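How to get through a gripper demo without embarrassing yourself

Visitors to the Hakstead open day on 26th February get a turn with the hand-held grippers. Last year I watched grown engineers lose to bed linen, so a few pointers.

Sign in at the front desk and leave your coffee there. Vasanthi Hegde runs the bedding station and she will see it.

Take one gripper in each hand. Squeeze slowly a few times with nothing between the jaws. It looks silly. Do it anyway.

Pick a spot on the blanket away from the corners. Come straight down, close the jaws on a small pinch of cloth, and stop squeezing once it holds — strangling it gains you nothing.

Lift a little, then wait. Fleece is forgiving and bunches up nicely. Sheets are for people who have already done the blanket and got smug.

Keep each try under 14 seconds if you want your name on the board. Efthymia Balaskas holds the record and will mention it.
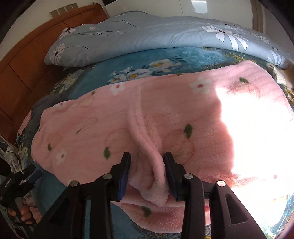 Do I need to book a turn at the bedding station?

Turns are first come, first served, so put your name on the sheet when you sign in.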